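Home | Kitchen | Laundry | Bedroom | Workshop | Ask Marlies

Keeping the bedroom kind to the two of you
by Marlies Wyss

After my column on cool bedrooms in December, I had a lovely pile of letters from couples, and most of them came round to the same thing in the end. They wanted the bedroom to feel like a place for closeness again, and it had turned into the room where the chores go to wait. 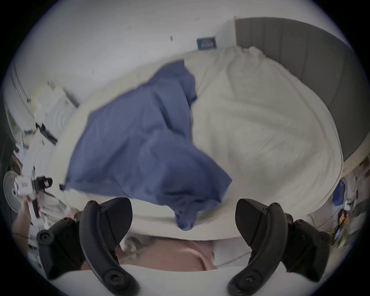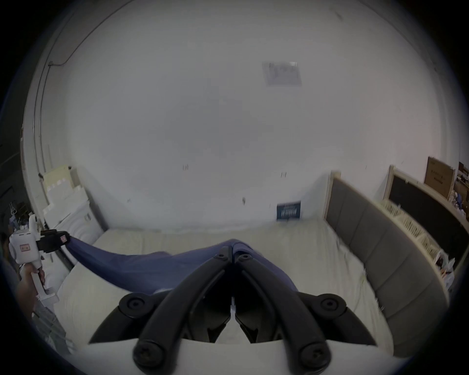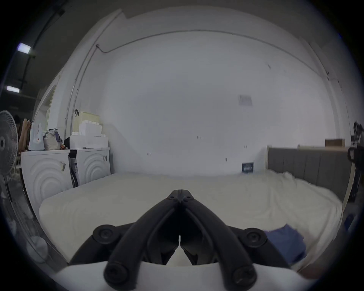
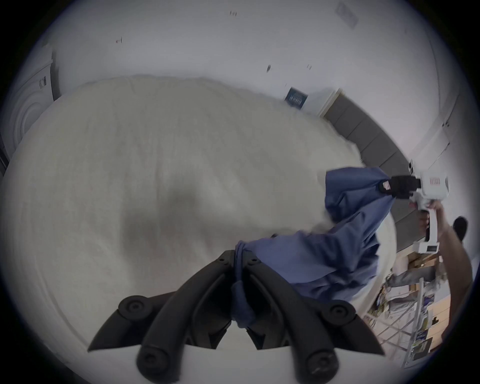 Blue fabric on the duvet, navy on the mattress and the rug, and the bed in its plain white sheet.

I'm no therapist, and if intimacy is painful or worrying you, please do talk to your doctor. But I have been married for 27 years and I do know bedding, so let me pass along what has worked at our house in Murkden.

Start with the laundry. Whatever comes out of the dryer gets folded before supper and stays off the bed, even if it means a stack on the stairs. It's awfully hard to feel romantic while moving socks.

Next, keep a couple of old, dark hand towels in the nightstand drawer. Massage oil and personal lubricant both leave marks, and a towel spread out beforehand saves you stripping the bed at midnight. If some gets on the sheet anyway, blot it, work in a drop of plain dish soap, leave it for 8 minutes or so, and rinse before it goes in the wash. Check the stain before you use the dryer – heat will set oil for good, as I learned with a very nice set from my sister-in-law.

One more thing about oils: they can weaken latex condoms, so read the label and keep the two well apart.

For light, try a small lamp with a warm bulb, set low and off to one side. We moved ours to the dresser and I liked it so much I never moved it back. Phones charge in the hallway now (my husband grumbled for 3 nights and then forgot all about it).

And do see to that squeaky bed frame! Tighten every bolt, then rub a little candle wax where wood meets wood. Ours had been putting us both off for longer than I care to say.

Get Marlies's tips by email. Enter your address to sign up for our free newsletter.

Contact | Privacy | Back to top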